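Deposit deduction for marks on a desk in a furnished rental

Posted by Sewwandi Hettiarachchi, 1 March 2025

My lease on a furnished apartment at Vilela Court ends in May. The management office has told me that it may withhold $375 for light wear on the desk supplied with the unit. I lived there for 7 months and signed no inventory at move-in. Is the office permitted to charge the full replacement price?

Stepan Fedoruk

In most states a landlord may deduct for damage but may not deduct for ordinary wear. Please request an itemized statement in writing. A furnished unit should have a signed condition report, and the lack of one generally weakens the landlord's claim. During the remainder of the tenancy, a desk may be covered with a large sheet of plain paper.

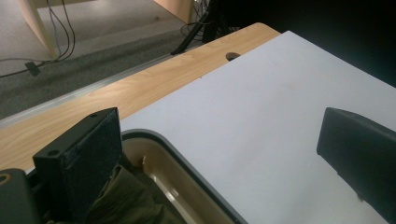 Halyna Hutsuliak

The age of the furniture must also be considered. My former landlord sought full price for a table that was 6 years old, and the amount was reduced to $70 after I asked for the purchase receipt. Send your request by certified mail and keep a copy.

Danylo Holovko

Check your lease. Mine had a furniture clause on the last page.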